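Conddale Business Center
Office Relocation and Furniture: Frequently Asked Questions

Who may request a room change?
Any tenant whose account is in good standing may apply. Requests are reviewed by Heidrun Rainer, Tenant Services, and are normally answered within 2 working days.

What furniture is included in the rent?
Each standard office in the Gundis and Evora wings is supplied with a desk and one storage cabinet. Additional items may be rented by the month.
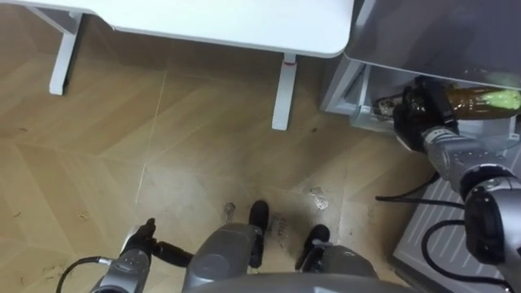

White desk and grey metal cabinet on wood-patterned flooring.

May tenants bring their own furniture?
Yes. Items weighing up to 200 pounds may be taken in the service elevator. Heavier items require written approval.

When are floors cleaned?
Shared hallways are cleaned every evening. Cleaning inside private offices is a separate service and must be ordered in advance.

Is there a charge for moving?
A fee of $40 applies to each move. The fee is waived for moves requested by the Center. Rates are reviewed every January.

How is damage reported?
Please call extension 3821 or write to Lindalva Rocha, Facilities. Reports should state the office number and the item concerned.

Last updated: 30 March 2018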